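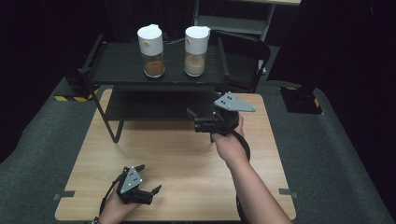

Raster Hand Gripper, pair (left and right)
Maker: Skondside
Product status: available, with open safety notice
Page last changed: 2026-01-23

Overview
Safety notice: finger closes without command
Which units are concerned
Check before use
Return and exchange
Specifications
Parts and accessories
Questions from customers

Overview

The Raster is a hand-held gripper for recording manipulation tasks at a table. It is sold as a pair. The operator holds one gripper in each hand and works with objects in the normal way, and the recorder stores the opening of the fingers, the picture from the gripper camera and the position of the tracking plate. Each gripper is connected by its own cable to the recorder.

The fingers are driven by a small motor which follows the trigger. This is different from our older model, where the trigger pulled the fingers directly. The motor makes the closing force more equal from one operator to another, and the hand gets less tired in long sessions. It also means that the gripper can move when the operator does not ask for it, if something is wrong in the electronics. This happened in September, and the larger part of this page is now about it.

Safety notice: finger closes without command

In September, Lizeth Ospina was recording a kitchen task at our Tallton workshop. She had stopped between two takes and was wiping one finger pad with a cloth, with the trigger released and the recorder still on. The fingers closed on her thumb and stayed closed. She could not open them with the trigger. Her colleague Fredy Mamani pulled the cable out at the recorder side, the motor lost its power, and the fingers could then be pushed apart by hand. She had a bruise under the nail and a small cut. She was back at work the next morning.

We took the gripper out of service and looked for the reason. It took us longer than we wanted, as the fault did not come back for many hours of running on the bench.

The reason is in the trigger sensor. The sensor gives a value from 0 to 1024, where 0 is trigger fully pressed and 1024 is trigger released. The signal wire of this sensor passes through the handle close to where the cable enters. When the cable is bent strongly at this point, again and again, the wire can break inside its insulation. With a broken wire the value falls to 0. The controller reads this as a trigger fully pressed, and it closes the fingers with full force.

This is a design mistake on our side. A lost signal must never mean "close". The value should have been the other way around, or the controller should have refused a value of exactly 0. Ozan Başaran, who wrote the first controller software, had put such a refusal in the test version. It was removed before the first delivery because it sometimes stopped the gripper when an operator pressed the trigger very hard. We should have solved that problem in a better way.

The force is limited by the motor and it is not enough to break a finger of an adult. It is enough to hurt, and it is enough to break thin glass. Two customers have since written to us about glasses or jars that were crushed during a take. We have looked at one of these grippers and found the same broken wire. The other one has not arrived at our workshop yet.

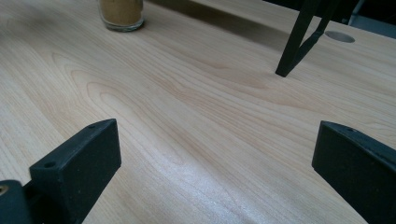
The fault does not announce itself. In all cases we know, the gripper worked normally until the moment when the fingers closed. There was no sound and no warning on the recorder. Afterwards the recording shows the trigger value dropping to 0 from one sample to the next, while a hand needs several samples to press the trigger even when it is fast. If you have old recordings, you can search them for this kind of drop. A single drop that lasts for one or two samples and then recovers means that the wire is already damaged, also when the operator noticed nothing. Please stop using such a gripper.

Which units are concerned

All Raster grippers with controller software before 2.3 are concerned, left and right. The letter after the serial number shows the type of cable entry:

Letter A: straight cable entry, no strain relief. Wire and software must both be changed.
Letter B: straight cable entry, short strain relief. Wire and software must both be changed.
Letter C: angled cable entry. Only the software must be changed.

The left gripper fails more often than the right one in our own workshop. We think it is because most of our operators hold the left gripper low near the table edge, and the cable is then pressed against the edge when they lean forward. If your table has a sharp edge, please look at the cable there too.

Software 2.3 does three things. It treats a value under 20 as a lost signal and cuts the motor power. It does the same when the value changes faster than a hand can move. And after every stop the operator must release the trigger and press it twice before the fingers move again. Some users will find the last point annoying. We will keep it.

Please note that software 2.3 does not repair the wire. On an A or B unit with a damaged wire you will get frequent stops after the update. This is how it should be, and the gripper should be sent in.

Check before use

Until your grippers are updated, make this check at the start of every session and again after a pause. Keep fingers, sleeves and cloths away from the gap between the gripper fingers during all steps.

1. Connect the gripper and hold it over a clear part of the table, fingers pointing away from you and from other persons.
2. Release the trigger. The fingers must open fully and stay open.
3. Open the signal page on the recorder. The trigger value must stand at 1024 or a little under it, and it must be quiet.
4. With the other hand, move the cable slowly in a circle at the handle. Bend it up, down and to both sides. Watch the value and not the fingers.
5. If the value jumps, pull out the cable at the recorder and put the gripper aside. Mark it, so that a colleague does not take it by mistake.
6. Press the trigger slowly and release it slowly. The fingers must follow without steps.
7. Repeat with the second gripper.

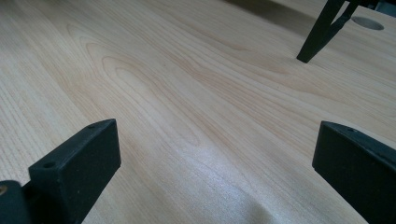
Fingers open over a clear part of the table, from the gripper camera.

Cleaning the finger pads or changing the fingers is only allowed with the cable disconnected at the recorder. The pause button on the recorder is not enough. It stops the recording and the motor stays powered. We have changed this sentence in the manual, where the earlier edition said that pause is sufficient. If you have a printed manual, please correct page 14 by hand or ask us for a new one.

If the fingers have closed on a hand: pull the cable at the recorder, then push the fingers apart. Do not press the trigger many times, it will not help. Do not unscrew the fingers while the motor has power.

We also advise that two persons are present when you record with an A or B unit. The recorder often stands where the operator cannot reach it with one hand caught, and this was the situation in Tallton.

Return and exchange

The exchange of the wire and the cable entry is free for all A and B units, also when the warranty is over and also when you bought the grippers used. You do not need the invoice. Write to the service desk with the serial number and the letter, and you will receive a box and a label. Send both grippers of the pair, even if only one shows the fault, as we calibrate them together.

Customers in the south are served by our partner Valderrama, who have the parts and have been trained for this repair. Hernán Villanueva is the contact there. For all other customers the contact is Bouchra Mahrous at Skondside.

The repair takes five working days in the workshop. If you cannot be without grippers, ask for a loan pair. We do not have many of them, and teams which have had an injury or a broken wire get them first.

Specifications

Sold as: pair, left and right
Finger drive: motor, follows trigger
Finger opening, maximum: 100 mm
Trigger sensor range: 0 to 1024
Lost signal threshold (software 2.3 and later): 20
Finger color: black
Tracking plate: light gray, triangular
Connection: one cable per gripper, fixed at the handle
Cable entry: angled (letter C) on all units now sold
Use: indoor, dry, on a table or bench
Not for: hot cookware, live animals, lifting objects over persons

Parts and accessories

Finger set, black, for one gripper
Finger pads, bag
Tracking plate, triangular
Angled cable entry kit (workshop only, not sold separately)
Emergency switch for the recorder, with foot pedal

The foot pedal is new. It cuts the motor power of both grippers at once and it works with every Raster recorder. Owners of A and B units can buy it at cost price until their grippers are repaired.

Questions from customers

Can I repair the wire myself?
Please do not. The handle is glued on the A units and the sensor is easily damaged when it is opened.

We glued the cable to the handle and the fault is gone. Is this fine?
No. The wire is still broken inside, or it will break a little further down. We have seen one gripper with this repair and it failed after two days.

Are our old recordings still usable?
Yes, if the trigger value has no sudden drops. Takes with a drop should be removed, because the finger movement in them was not made by the operator.

Does the fault also exist when the grippers are mounted on a robot arm?
The mounted version gets its command from the arm controller and has no trigger sensor. It does not have this fault.

Why is the product still sold?
All units we now ship have letter C and software 2.3 or later. We ran these on the bench with the signal wire cut on purpose, and the motor power was removed each time.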